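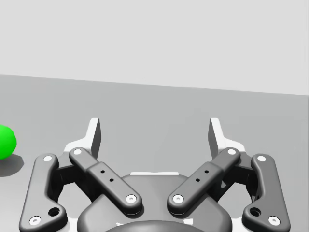 The gripper that wouldn't grip

Sep 22, 2025

I've been teaching a pretend robot to pick up a pretend ball, and I am sorry to report it has been beating me. No real hardware was harmed. My pride is in a poor way.

Diltow, my name for the two-armed setup, worked nicely until I tidied the config files. After that, every grasp run ended in the same fault: "target lost", then a full stop, fingers open. I ran it 300 times overnight to be sure. I was sure by run 5.

Dennis Muli asked if I'd checked the units. I said of course I had, and then went off and checked the units. They were fine, annoyingly.
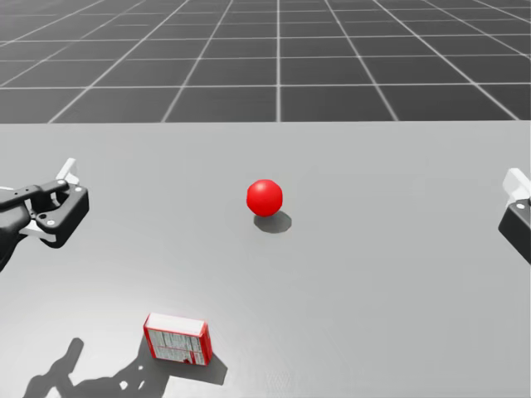
Sarahí Tapia found it in the end, from a log I'd been scrolling past for two evenings. The wrist camera's mounting angle was stored in one file in degrees and overridden in another, so the planner believed the camera was level and the camera believed no such thing. Each arm worked out a ball position that was off by around 4 centimetres, the safety check saw the two estimates disagree, and it shut everything down. Quite right too. I had been planning to switch that check off to "see what happens" - Sarahí's reply to this was one word long.

The override is gone now and the check stays on. I still have to go through the older Premthorpe files, which I tidied on the same afternoon. 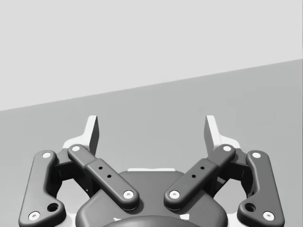
Wrist view, fingers open, nothing to hold.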